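Mangundap club bench notes, March, started 4:10 pm

Two-arm sorting task again. Flask starts on the tray, spray bottle goes to the left basket. Mpho Radebe on the laptop, me on resets. Run 223 was the first one with the new grip force, set at 200 in the config. Left arm was fine with it. Right arm still comes in too far over when it heads for the flask, so we put the wrist offset back to 5 mm and left the rest alone.

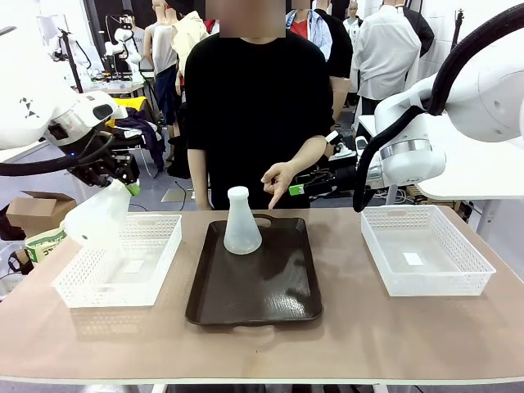
Awuor Muriithi wants the flask start position called out before every run, because the log only says "tray" and we can't tell the runs apart later. Agreed. Added a column for it.

Glare off the tray is bothering the flask detection. Try a matte mat next time, ask Vilstead if they have one.

To do: copy logs to the Stanix drive, retape the table marks, charge the spare laptop.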